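Mirnex hand-held gripper: three weeks with a jaw that would not always let go

Reviewed by Bảo Tôn
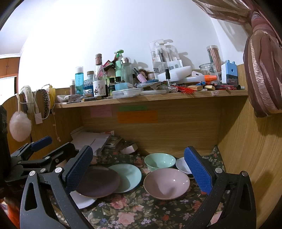 What I bought it for

I record tabletop tasks at home for a small project, mostly sorting and stacking dishes. The Mirnex is a hand-held gripper with two jaws. You squeeze the handle, the jaws close, and you do the task the way you want an arm to do it later. I paid $639 for the standard version with blue pads. I had used a Vavport before this one, so I will compare the two in places.

The dishes I use are plates and bowls of different sizes and colors, set out on a flowered tablecloth on my desk. They are ordinary kitchen dishes. The task is to pick up one piece at a time and put it on a stack.

Build and pads

The frame is black with triangular openings, and the screws on the jaws are easy to reach. The pads have a raised diamond texture. On the rim of a plate they hold better than the smooth pads on the Vavport, and I dropped fewer things in the first week than I did in a month with the old one. Bowls are harder. A bowl has to be taken by the wall, with one pad inside, and the pad is a little tall for a shallow one.

The handle is comfortable for half an hour. After that the trigger side starts to press into the palm. I wrapped mine with tape.

The fault

In the second week the right jaw began to stick. I would close on a plate, lift it, set it down and let go of the trigger, and the left jaw would open while the right one stayed where it was. Then, a second or so later, it would snap open by itself. The first time, the plate was flat on the stack and it only slid. The second time I had a bowl two inches above the cloth. It hit the edge of a plate and chipped.

I started writing down each grasp after that. In 100 grasps the right jaw was late 17 times. It was worse on thick items, where the jaws stay further apart, and worse after the tool had been in use for a while. It never failed to close. The problem is only in the release.

The late snap is also a safety matter. I had my left hand near the jaw when it let go once, and the linkage pinched the side of my finger. It did not break the skin, but there is no guard over the pivot and the return spring is strong. Keep your other hand away from it, and do not let a child try it.

What I found inside

I took the right jaw off. You need a small Phillips screwdriver and a clean tray for the parts. The pivot bushing had a ridge of plastic on one side, left over from molding, and the spring had worn a groove next to it. The left bushing was smooth. I trimmed the ridge with a knife, put it back together and tried again. It was better for a day and then began to stick again – the groove was already there.

Support

I bought it through Nillummont, and they answered by the next afternoon. They asked for a video and the code inside the handle, then passed me to Mirnex. Mirnex sent a pair of metal bushings at no charge. They came in May, after roughly two weeks. The instructions were one page and left out the washer, which goes on the outside. If you put it on the inside the jaw will not open all the way.

With the metal bushings I repeated the test on the same dishes and had no late release in 77 grasps. I stopped there because the trigger hand was tired.

Compared with the others

The Vavport is lighter and its pads are poor. It has never stuck. The Flanagan has a cover over the pivot, but I have only tried one for an afternoon and it costs a good deal more.

Rating

Three stars out of five. It would be four with the metal bushings fitted at the factory and a guard on the linkage. If you already own one with plastic bushings, ask for the replacement pair before you use it over anything that can break.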